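About Zapata

Zapata is a teaching kitchen for people who cook at home with very little space. Lucyna Duda and Henryk Wróbel opened it with one long table, a borrowed sink and 4 students. We now run classes for up to 30 people a week, most of them renters without a full-size oven.

Our courses stay close to countertop cooking: toast, open sandwiches, small bakes, reheating bread so that it keeps its crust. Students learn to use a toaster oven, set up a work area next to it and clean up after themselves. 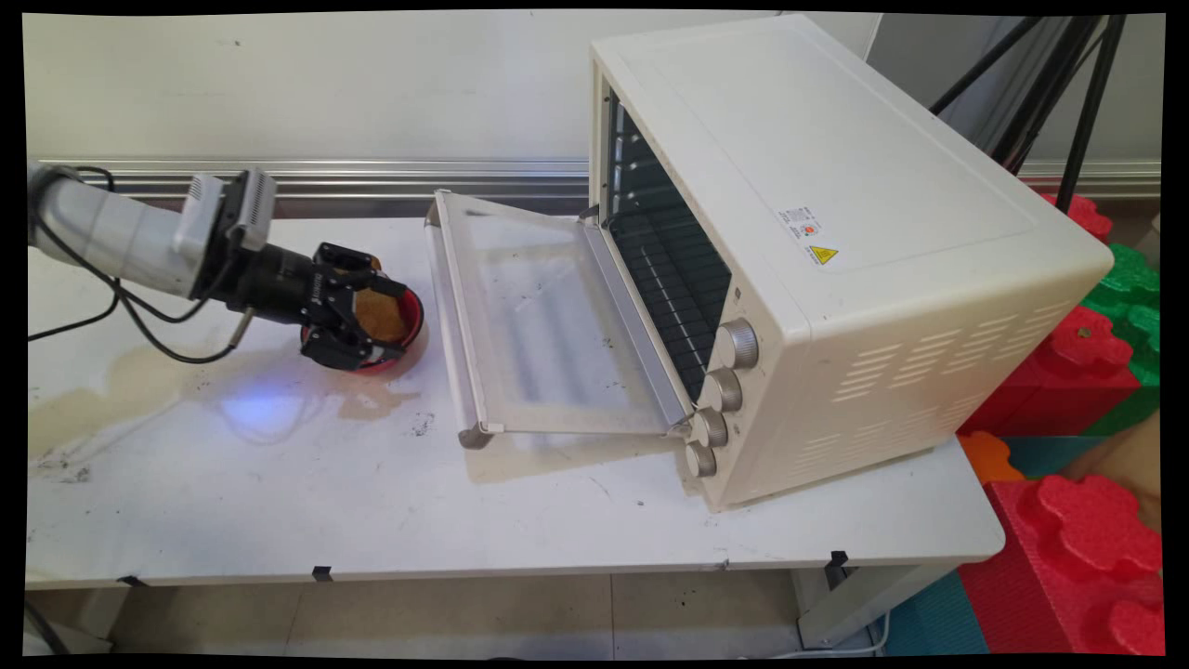 Cleanup takes up a good part of every class. Miłosz Domański teaches that section and has written a short handout on spills, crumb trays and glass doors – ask for a copy at the front desk. Tables are wiped down between groups and the ovens get a full cleaning each month.

Domingo Olivares handles enrollment and can tell you which evening classes have openings. The beginner course costs $135 and covers all ingredients. Bring an apron and a container with a lid.

We are closed for the second half of November. Classes start again at the regular times after that.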